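Room hands wanted, Ultstead (part-time, from May)

Pusta rents out a large upstairs room with a shiny gray floor and a wall of windows, and we need people to look after it. The title on the contract is Room Hand. We tried Space Experience Associate for one season and got 368 applications, most of them from people who had no wish to lift a table.

The lifting is the job. Groups book the room by the half day, and every group believes its own layout is the natural state of furniture. You will put tables where the booking sheet says they go, then move them when the organizer arrives and has a better idea. You will raise and lower blinds. You will find the lid to things.
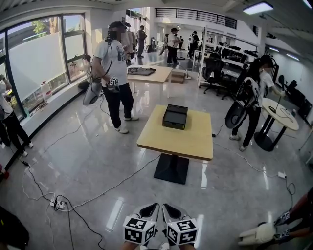
Our tables are easier to push than to love. Lift them by the base, please, and never by the top – Colley, who supplies our furniture, has sent us a very calm letter on this subject. Anything left on a tabletop by a group stays there until the group says otherwise. A plain black box may look like nothing to you and be the whole point of the afternoon to somebody else.

What the work involves:

Setting up before a booking and clearing after it, usually two shifts a day
Keeping the window ledge usable, which means water jugs, cables and the small stuff that collects there
Wiping down tabletops with a damp cloth (the spray is for the floor, as we have learned)
Staying within earshot during a booking without hovering
Writing up the room log in handwriting another adult can read

You don't need experience. You do need to be steady on your feet, fine with a busy room, and able to walk past a group of people concentrating hard on something without asking what it is. They'll tell you at the break. Sometimes they'll tell you well past the break.

The room is bright, and on a sunny afternoon it's brighter than anyone would choose. Sound bounces around under the metal ceiling, so a dropped teaspoon gets the attention of the entire floor. Soft shoes are a good idea.
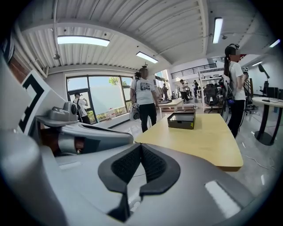
Sosina Jemal adds that the tables are the simple part, and that new people should spend their first week learning where everyone likes to stand. Groups drift to the windows, she points out, and whatever you leave over there will be in somebody's way by ten in the morning. She would also like the log to stop saying "fine."

Pay and hours: there are 4 positions, all part-time. Pay is $1,092 a month before tax, with a $540 bonus for anyone who stays through the full season. Lunch is from the Gebretsadik counter downstairs and is better than the pay.

To apply, send a short note to Natalie Greenwood at the Pusta front desk, Ultstead. Tell us when you're free and describe a piece of furniture you have moved. A resume is welcome but we'll read the furniture part first. Trial shifts are paid and start at 8 a.m. Colette Riviere will meet you at the side door, as the front one sticks.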